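Section 3: Planning and budgeting for your Plurkholm bench unit

Read this section before you place an order. It covers what to measure, what to buy with the arm and what to leave room for in the budget.

3.1 Before you ask for a quote

1. Write down the objects you want handled, with the width of the smallest and the widest.
2. Weigh the heaviest one full, not empty.
3. Measure the bench. The arm base needs 400 mm clear on each side.
4. Check for a power outlet within 2 metres of the base. Extension cords are not covered by the installation warranty.
5. Mark any item that is clear, shiny or likely to roll.

Note: Item 5 affects price. Clear and shiny items usually call for the wrist camera, and the wrist camera is quoted as a separate line.

3.2 Choosing fingers and camera

The standard flat fingers suit boxes, tubs and most bottles. Small glassware is harder to hold and harder for the software to find, so order the Nomine soft pads at the same time as the arm. Pads bought later ship from the Nesville warehouse and carry their own freight charge.

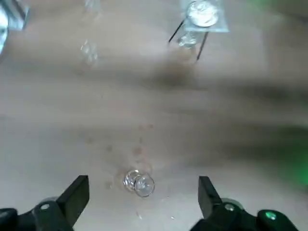
Allow for a trial period as well. Set aside 21 working days between delivery and regular use, and plan to spend part of that time on your own glassware under your own lights. Overhead light that suits people may wash out the camera view, and a dimmable lamp is a cheap fix.

CAUTION: Do not use your only set of glassware for trials. Budget for breakage.

3.3 Costs often left out

- Spare pads. Keep 3 sets on the shelf.
- Bench cleaning supplies. Spots and smears on the work surface can be picked up as objects.
- Operator training, booked through Ndung'u - the first session is included, later ones are not.
- A cover for the wrist camera when the unit is idle.

3.4 Placing the order

1. Fill in the site sheet at the back of this guide.
2. Attach your object list from 3.1.
3. Send both to your dealer by noon Friday to be quoted the following week.

Note: Quotes lapse at the end of December. Ask for a new one if your bench or object list has changed.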